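Review: Hurkutier kitchen simulator, release 2

Hurkutier is a simulated household kitchen for testing robot arms on domestic chores. It is sold by Stovton on a yearly licence. I ran it for most of August on a desktop machine with the stock arm and the stock controller, Haris, to find out how much kitchen work a current system can be trusted with.

Test set-up

The package contains 57 chores. Most are of the pick-and-place kind: move an item of food to the sink, put it in a bowl, clear a stretch of worktop. A smaller group involves appliances. Layout, surface finishes and loose objects can be changed between runs. I completed 1329 runs, leaving the lighting on its default setting and allowing 300 seconds for each attempt.

The arm is set up from a side panel and needs no scripting for basic use. Views from several positions can be saved with each run, including close ones in which very little of the room is visible.

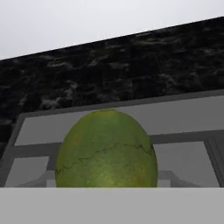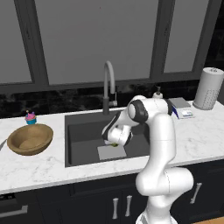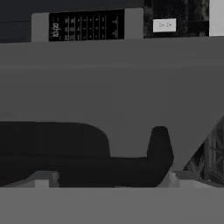
Results by type of chore

Small, firm objects gave the least trouble. Haris lined up well over the sink and most of its failures there were early releases. Large rounded produce was much worse. The grip closes before the widest part has been judged correctly, and the item is pushed along the worktop.

Appliance chores were the weakest group. Pressing one button among many needs finer positioning than the controller manages, and a missed press is rarely noticed. It carries on to the next step as though the press had registered.

I also loaded the Yoon controller, a separate purchase. It is slower on every chore but will retry a failed grasp, and it finished more of the produce runs within the limit.

Faults

Rinds and skins look convincing, but soft items do not deform under load. Small print on control panels is illegible at the default resolution. The run log cannot be filtered by object, so I exported it and sorted it by hand.

Verdict

Recommended for comparing controllers. As evidence that a machine can take over the washing-up, it is discouraging: neither controller got through a full clearing-up sequence without a reset. Buyers interested mainly in appliances should wait for the next release.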